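My cousin Wumpini Kpodo has been after me for months to come and see what she does all day, and last week I finally ran out of excuses and drove over to the Niltusov open afternoon. I had pictured a big shiny hall with a rope around it and somebody in a headset. What I got was a house on Quintana Street, a paper sign on the gate, and a plate of really very good lemon bars in the kitchen (I had two, then went back for a third on my way out, and I'd like the recipe if anyone reading this has it).

The idea, as Wumpini explained it to me over the lemon bars, is that if you want a robot to help with laundry someday, you first need a whole lot of recordings of laundry being handled by something shaped like a robot's hand. So people carry the gripper around themselves. You squeeze, the jaws close, the camera on it sees what it sees, and all of that goes off to be learned from. Their project is called Camia, and so far this year they have worked through 499 sessions of clothes and bedding alone, going back to January. I thought that was a made-up number until she showed me the notebook!

We started in the bedroom with a pair of khaki-brown pants, laid out flat on top of a patchwork quilt that I would happily have taken home with me.

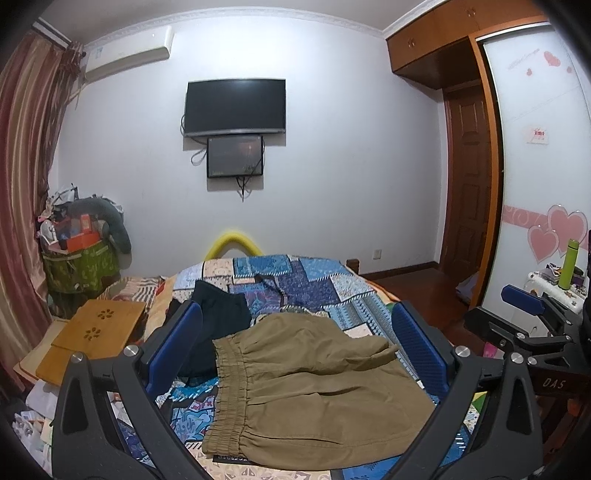 The pants, waiting their turn between the blue finger pads.

Now, I have folded pants my whole life and never given it a thought, but try it with two stubby fingers and no thumb. You have to decide where to take hold, and with an elastic waistband there are about as many wrong places as right ones. Wumpini likes to go in low and slow and get a good pinch before lifting. Her coworker, who trained at a place called Drutow, swears by coming straight down from the top, and the two of them had a friendly back and forth over it that I suspect has been going on for a good long while.

Then it was the visitors' turn, four of us, and yes, I put my hand up first. The gripper took some getting used to, mostly in the wrist, and I kept wanting to help out with my other hand, which you're not supposed to do. My first try was a mess and my second was worse. By the end I was getting somewhere, and I was far too pleased with myself about it.

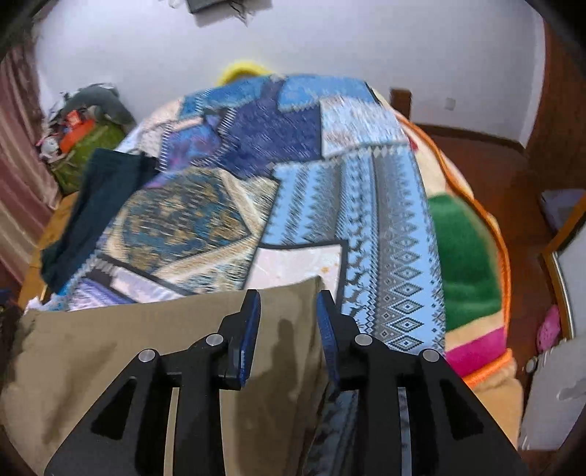
What surprised me most was how much of the talk was about cloth. I went in expecting motors and computers, and instead we stood around discussing wrinkles, and how a soft thing never lies the same way twice, and why a busy quilt makes a tougher background than a plain sheet. Somebody's dad asked when he could buy one to do his shirts. Wumpini laughed and said she gets that question every single time, and that he shouldn't throw out his ironing board yet.

They run these afternoons for small groups, so do write ahead if you'd like to go. Parking is on the street, and the kitchen door is the one to knock on. I'm already signed up for the next one, which I'm told will be towels.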